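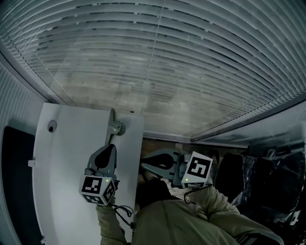 ホーム　講義一覧　配布資料　前の回　次の回　お問い合わせ

家具の組立と手入れ 第7回 配布資料
白い板扉と金具の扱い方

担当:アウレル・ルング(Aurel Lungu)
最終更新:3月12日

前の回では、箱の部分、つまり側板、底板、背板の組み方を勉強しました。第7回は扉の板に進みます。扉は家具の中で毎日さわる部分ですから、少しのずれでもすぐに目に入ります。組立の仕事を習い始めた方は、箱が終わると安心して扉を急いでしまうことが多いです。私も見習いの時、Herreraの工房で同じことをして、扉をもう一度全部外すように言われました。

この資料は授業の前に一度読んでください。実習は2人組で行います。材料費の2,000円は、まだの方は受付でお支払いください。

1.言葉の確認

日本語の金具の名前は、店によって少し違うことがあります。この授業では次の言い方にそろえます。

板扉:枠のない、一枚の板でできた扉。
丁番:扉を箱につなぎ、開け閉めの軸になる金具。「蝶番」と書くこともあります。読み方は「ちょうばん」または「ちょうつがい」です。
座金:ここでは、丁番を箱の側で受ける部品のことを言います。ボルトの下に入れる丸い座金とは別のものですが、現場では同じ言葉を使う人がいます。
下穴:ねじを入れる前に開けておく細い穴。
木口:板の切った端の面。「こぐち」と読みます。
かぶせ:扉が側板の前に重なる付け方。
インセット:扉が側板の内側におさまる付け方。

かぶせとインセットでは丁番の形が違います。箱を開けたら、最初に丁番の袋の表示と組立図を比べてください。見た目がとてもよく似ているので、手に持っただけで決めないほうがよいです。

2.作業の場所

扉の板は長くて平らなので、置く場所が先に必要です。板を立てて作業する時は、倒れる方向を考えて、壁や窓ガラスに向かって倒れない位置を選びます。床に毛布か段ボールを敷きます。砂粒が一つあるだけで、白い面には線の傷がつきます。

窓の近くは明るくて便利ですが、光が強すぎると白い板の穴の影が見えにくくなります。ブラインドがある部屋では、羽根の角度を変えて、光が板の横から来るようにしてください。横からの光だと、浅いへこみやバリがよく見えます。実習室でも、始める前に各組で調整してもらいます。

道具のコードは、板の下を通さないでください。板を回した時に引っかかります。どうしても通る時は、作業する人と反対の側に寄せます。

3.板の向きを決める

白い板は表と裏の区別がむずかしいです。次の順番で見ます。

(1)穴のある面をさがします。丁番の穴は普通、裏の面にあります。
(2)穴から長い辺までの距離を見ます。近いほうの辺が丁番の側です。
(3)取っ手の穴がある場合は、丁番と反対の側に来ることを確かめます。
(4)板の上の端に、はがせるテープで小さい印をつけます。

鉛筆の印は白い面に残ることがありますので、この授業では使いません。テープの上に「上」と書けば十分です。プレンドフ(Prendov)の教材用の板は上下の穴の位置が同じではないので、逆さまにつけると座金に合いません。力で合わせようとする前に、テープの印を見てください。

板に小さな丸い穴があっても、それが必ず丁番の穴とは限りません。棚受け、取っ手、緩衝材のための穴もあります。組立図で一つずつ確かめます。用途が分からない穴は、分かるまで何も入れないで残します。

4.金具をつける

丁番を穴に入れ、腕の部分が板の辺に対して直角になるように置きます。手で軽く押さえながら、ねじを二本とも少しだけ入れます。一本を最後まで締めてからもう一本を入れると、金具が回ってしまいます。両方が入ったら、少しずつ交互に締めます。

締める強さは言葉で説明するのが困難です。ねじの頭が金具の面につき、そこで急に重くなります。そこで止めてください。もっと回すと、板の中のねじ山がこわれて、ねじが空回りします。電動ドライバーは便利ですが、最初の実習では手のドライバーだけを使います。

つまみのついた金具の場合は、つまみが指で回せる空間があるかどうか、締める前に見ておきます。板の端に近い金具は、扉を閉めた時に箱の天板に当たることがあります。フロレンシア・バリエントス先生の前の学期の資料には「金具は開いた形と閉じた形の両方で考える」と書いてありました。私はこの一文を今でもノートの最初のページに写しています。

持ち方について。板を支える手と、金具をさわる手を分けます。支える手は金具のすぐ下に置くと、板の揺れが小さくなります。ただし、丁番の動く部分の間に指を置かないでください。ばねの入った丁番は、思ったより速く閉じます。

5.扉を箱につける

この作業は必ず2人で行います。一人が板を持ち、もう一人が丁番を座金に入れます。

・上の丁番から先に入れます。
・入ったら声を出して「上、入りました」と言います。
・下の丁番を入れます。
・板を持つ人は、相手が「離してよいです」と言うまで手を離しません。

授業では、日本語が母語でない方もたくさんいらっしゃいますから、この言葉だけは全員同じにします。短い言葉がいつも同じだと、まちがいが少なくなります。

6.調整

扉をつけた後、静かに閉めて、正面から見ます。すきまが上と下で違う時は、扉が傾いています。丁番には普通、左右、前後、上下の調整のねじがあります。どのねじがどの方向かは製品によって違いますので、ねじを少し回し、扉がどちらへ動くかを見て、覚えてから続けてください。

左右:となりの扉とのすきまを直します。
前後:扉と側板の間のすきまを直します。
上下:扉の高さをそろえます。座金のねじをゆるめて動かす種類もあります。

一度に二つのねじを回すと、何が原因で動いたか分からなくなります。一つ回して、閉めて、見る。この繰り返しです。時間がかかりますが、練習すると速くなります。

調整しても直らない場合、扉ではなく箱が傾いている可能性があります。箱の上に水平器を置いてください。床が平らでない部屋はとても多いです。カルコダルド(Karkodard)の古い教室も、窓側の床が少し下がっていました。

7.手入れ

白い板の面は、柔らかい布を水でぬらし、よくしぼってふきます。その後、乾いた布でもう一度ふきます。木口に水が残ると、端の材料がふくらむことがあります。研磨剤の入った洗剤は使わないでください。つやが部分的に消えて、元に戻りません。

丁番のねじは、使っているうちにゆるみます。年に一度、たとえば5月の連休の時などに、全部の扉を確認することをおすすめします。油をさすかどうかは製品の説明書に従います。ほこりの多い部屋で油をつけすぎると、黒い汚れがたまります。

ついでに、窓のブラインドの羽根も同じ日にふくとよいと思います。扉の上の端にたまるほこりは、窓のほうから来ることが多いようです。羽根を閉じてから、上から下へ乾いた布で軽くふきます。羽根は曲がりやすいので、強くはさまないでください。

8.よくある失敗

丁番の左右を反対につけた。→外して向きを直します。ねじ穴をもう一つ開ける必要はありません。
ねじが空回りする。→木の細い棒に木工用接着剤をつけて穴に入れ、完全に乾いてから下穴を開け直します。その日には終わりませんので、教員に伝えてください。
扉が最後まで閉まらない。→かぶせとインセットの丁番をまちがえたか、前後の調整が奥に入りすぎています。
板の角をぶつけた。→小さい傷は補修用のワックスで目立たなくできます。ワックスの色は白でも種類がありますので、先に目立たない所で試します。

課題

自宅か職場にある扉を一つ選び、丁番の種類、かぶせかインセットか、調整ねじの動く方向を書いてください。絵を一枚つけてください。上手な絵でなくてかまいません。次の回の初めに集めます。教材の番号を聞かれたら「2,503」と答えてください。トロスティス(Trostis)の窓口で同じ板と金具の組を借りることができます。

前の回　次の回　ページの上へ

コメント

プシュパ・パンディ
座金の説明がありがたかったです。職場で「座金をください」と言ったら、丸いほうを渡されて困ったことがありました。質問ですが、ねじが空回りした時、つまようじでも大丈夫ですか。

アウレル・ルング
パンディさん、小さいねじでしたら、つまようじでもできます。接着剤が乾くまで待つことは同じです。穴が大きい時は丸棒を使ってください。

デリア・サパタ
6番の「一つ回して、閉めて、見る」を家の食器棚でやってみました。上下の調整は、うちの丁番では座金のねじでした。課題の絵は鉛筆でもよいでしょうか。

アウレル・ルング
はい、紙には鉛筆でかまいません。板には使わないでください。

ソレダー・ヤニェス
前回お休みしました。第6回の資料のリンクが開きません。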